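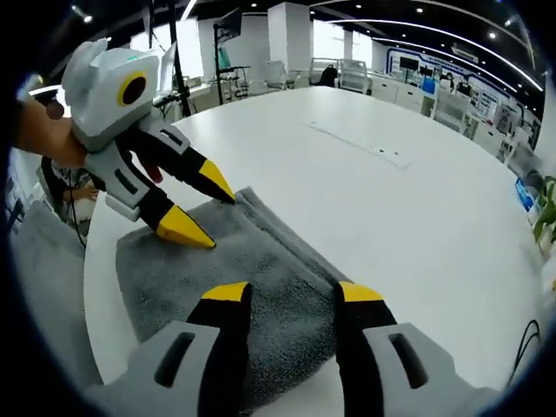
Fig. 1. Grey towel part-folded on the white table.

Week 4: towels

Right, towels. I know some of you groaned when you saw this on the course plan, but it's the session I look forward to most (sad, I know), and you'll fold a lot of them before May.

Look at the thick ridge running diagonally across the towel in Fig. 1. Plush fabric does that all the time. You bring one layer over another, the pile grips, and you're left with a bulky bit going off at an angle. If you carry on folding over it, the ridge gets fatter with every turn and the stack leans. So open the last fold, smooth from the middle outwards with a flat hand, and fold again.

The order I'd like you to use:

Lay the towel flat, long side towards you.
Fold in half lengthways and match the corners first, then the edges.
Fold in thirds across. Smooth between folds.
Turn it so the rounded fold faces out on the shelf.

Elsa Myklebust folds in quarters and will tell you it's quicker. It is, but her stacks don't fit the Brarnow shelves, so thirds please!

A slippery tabletop is a nuisance with thin tea towels, less so with heavy ones. Try both and write down which you preferred.

For next time: fold almost 100 at home or at work, any size, and bring your notes. Mirjana Petek is covering the first half, fitted sheets, bring a double if you've got one.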